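Sernulden bench notebook
Ink, entry 9
D. Kobzar, with interruptions by S. Kokkinos (in square brackets)

Strained the gall infusion first thing. It had been sitting for 7 days under a plate, which is 4 more than the recipe asks for, the extra being a matter of forgetting. There was a mat of pale mold across the top, thick enough to lift off in one piece with a fork. The old recipes are fairly relaxed about mold and some of them seem to want it. The fermented galls are supposed to give up more gallic acid, and a blacker ink. I'm choosing to believe this as it makes me look thorough.

Quantities for batch C, same as batch B except where I lost my nerve:

100 g crushed galls, the lumpy ones from the bottom of the sack
1 liter rainwater
ferrous sulfate, see below
gum, see further below

Crushing was done in the cast iron mortar again. Yes, I know. The dust from the galls goes gray-black where it touches damp iron, so the batch had started turning itself into ink before I'd added anything, and so had my thumb. Stamatia has a perfectly good stone mortar which she keeps for spices and guards accordingly.

[It is for cumin. It will go on being for cumin. SK]

Strained through muslin, then through a coffee filter, then through a second coffee filter when the first one split. The liquid is the color of strong tea and smells like the inside of an old trunk. One drop on the tongue dries out the whole mouth. I don't recommend this as an analytical method but it told me more about the tannin than the last round of paper strips did.
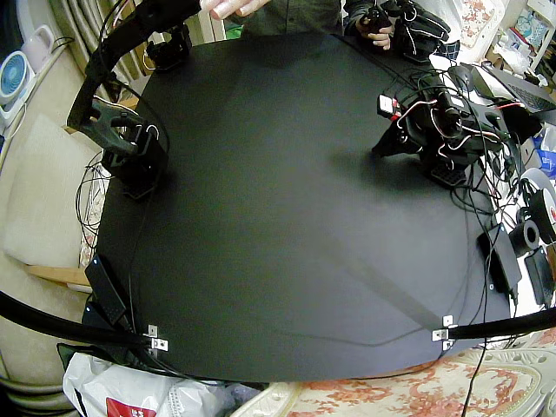
The black board on the table, Sernulden.

Ferrous sulfate next. Batch A, for anyone reading this who was lucky enough to miss it, followed the big-handed eighteenth-century recipe with nearly as much sulfate as galls. It wrote beautifully, went black while you watched, and by May the test sheet had brown halos around every letter and a crack through the heavy downstroke on the capital M. Too much iron with nothing to bind to. All the loose iron and acid then sits in the paper and works on it, patiently, like a relative.

Batch B went the other way. I cut the sulfate to a quarter of the gall weight and got a polite gray-brown that looked like something already faded. It was kind to the paper. It was also useless for the register pages, which have to be readable by people who'd rather not be reading them.

So batch C is in between. Half the gall weight, good clean green crystals, and I picked out the ones that had gone rusty at the edges. (They go rusty because someone leaves the lid off. I have moved the jar to my side of the shelf so that the someone can only be me, and the lid is still off.) Dissolved the sulfate in a little warm rainwater and poured it into the infusion slowly. It goes purple-gray on contact, then the gray rolls through the whole jar. I've done this many times now and I still called Stamatia over to look.

[It was nice. I had glue on both hands. SK]

Gum. The Sosa gum that came with the last order is sold as fine powder and is fine powder until it meets water, when it turns into small glassy peas with dry centers. Tried sprinkling. Tried making a paste with a little of the ink first. Tried leaving it alone overnight, and in the morning had larger peas. What did work was tying it in a scrap of muslin and hanging the bag in the jar from a pencil. A day and a half of that, the odd squeeze, and the gum was in and the peas stayed in the bag. Stamatia says her grandmother did the same with cloves. This seems to be where all technique comes from in the end, somebody's grandmother and a rag.

I'd rather buy gum in lumps next time and crush it myself. In the stone mortar, ideally.

[No. SK]

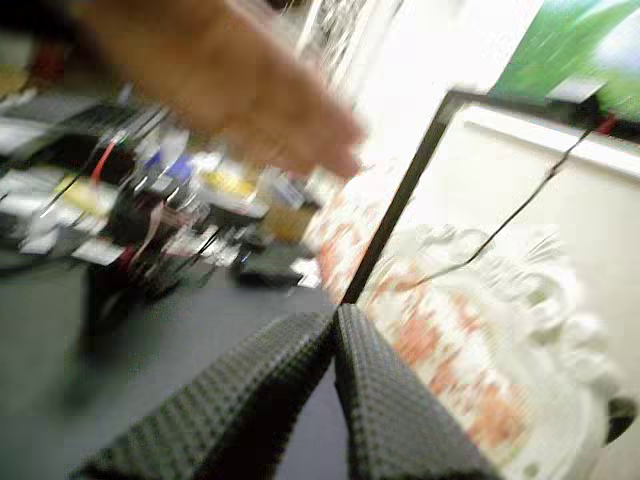
Can the ink be used on the day it's mixed?
It can, but it goes on pale and you're writing half blind for the first few minutes, so let it stand in a loosely covered jar for a few days and it will come off the nib dark enough to follow.

That one gets asked at every open afternoon, so I'm writing it down where I can point at it. The pale-then-dark business is the whole charm of the stuff. The iron goes on mostly in its pale form, soaks into the fibers, meets the air and darkens there, down in the paper where you can't rub it off. A bottle that has already gone properly black in the jar has done its darkening in the wrong place. It looks splendid and it sits on the surface and a damp finger will shift a good deal of it. People prefer it, naturally.

Test sheets. Skirkholm text weight and the Skirkholm 140 gsm, both gelatin sized, plus an offcut of something unsized that had been used to wedge the window. Ruled lines, a row of crosses for the double-loaded strokes, a washed patch, and the usual sentence. I've changed the usual sentence. The old one had no k in it and we discovered this only when signing Stamatia's name to something.

On the text weight: clean edge, slight rasp from the nib, no feathering. Strokes went from gray to near-black while I was washing up. On the heavier sheet the size seems to be thicker and the ink sat in a raised bead along the wet side of each curve. It dried a shade glossier there. Pretty to look at and bad news, I think, as the bead is where the ink is heaviest and that will be the first place to burn through. Might be too much gum, might be me leaning on the pen.

On the window wedge it spread like gossip.

Pens. The Flarner steel nib is still the best we have for fine ruling and it's still being eaten. The ink is acid enough that the tines go dull within a session and start to scratch the week after. I wiped it after every page. I wiped it with the sort of attention I don't give to my own teeth. There's already a small bloom of rust at the slit. The goose quill, which cost nothing and was cut by me, badly, doesn't care in the least what the ink is doing. It does lose its point every half page and has to be recut, so that a quill starts out the length of a forearm and ends the day the length of a grudge.

Stamatia asked why we don't use the gold-plated nibs. We don't use them because they're under the bench, behind the nipping press, where I dropped the box. Somebody thinner can have a go.
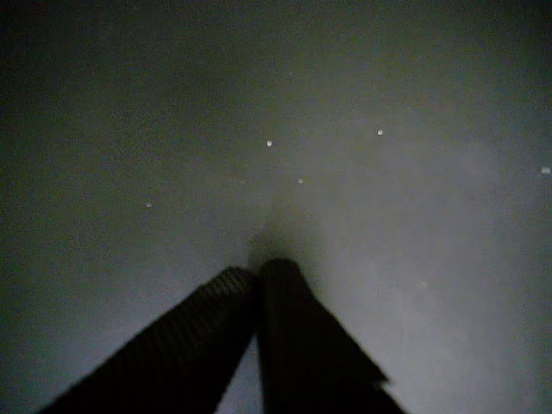

This page was last modified on 27 July 2026.

Loose iron test. Cut narrow strips from the soaked indicator paper, touched each with a drop of clean water, blotted, pressed onto the dried crosses and waited. Batch A, from the old sheet, went a pink you could see from the door. Batch B barely blushed. Batch C gave a faint pink on the crosses and nothing I'd swear to on the single lines. I compared them by the window and then under the lamp and changed my mind both times, so I'm putting down "faint" and leaving it there. If you want a number you can come and squint at it yourself.

A caution about the strips: they've been in the drawer with the lid of the tin slightly off (see sulfate, see also me) and may be slower than they were. The fresh ones should be opened for batch D and the old ones kept for showing visitors.

Lightfastness, or what we have in place of it. Each sheet is half under card and taped inside the south window. I want them left alone. Last time the window got cleaned, the sheets were taken down, put back the other way up, and the covered halves got their own lovely turn in the sun. Those results are in the folder marked RESULTS, with a small unkind note.

Smell, for the record: batch C is less trunk and more damp hedge. I put one clove in. The books say it keeps mold off and I have no opinion except that the room is improved by it. Wine is the other traditional thing, in place of the water, and there was some enthusiasm for a wine batch from a person in this workshop whose initials are SK.

[White wine, it says so in two of the recipes. I am only reading what's there. SK]

We're not doing wine until somebody gives us wine we don't want to drink.
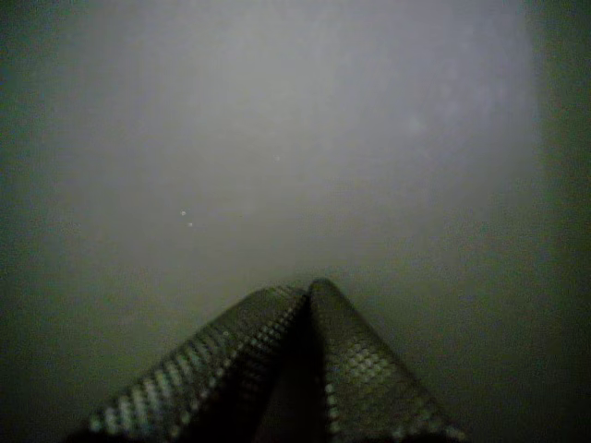 Back to the bead on the heavier sheet. I poured off a little of batch C and thinned it with rainwater until it ran off a glass rod in drops and stopped hanging in a string, then ruled the same lines again with the same tired Flarner. Bead much smaller, edge a hair softer, color still fine once it had darkened. So I think gum is most of it. The muslin bag works too well, the whole dose goes in where before a third of it stayed behind as peas. Every earlier note of mine about gum quantity is therefore a note about how much I put near the ink. I've penciled a question mark beside them in the old entries and haven't had the heart to do more.

For batch D: same galls, same sulfate, gum down by a third and hung in the bag, galls soaked for the time the recipe says. Crush in wood if I can find the big pestle. I'd like two jars, one with the mold left on and one skimmed daily, to see if the mold is doing any work or just living there.

Stains: bench, sink, left cuff, the handle of the good bone folder. Lemon juice got the sink. It did not get the cuff. The bone folder has a gray tip now and I'd be obliged if everyone would regard that as how you tell which one is mine.

Need: lump gum, coffee filters, a lid for the sulfate jar that shuts, rainwater (the barrel is low and has a snail in it). Stamatia is collecting the register boards and will ask Flarner if they do anything in stainless. Jar is on the top shelf, labeled C, with the pencil still across it.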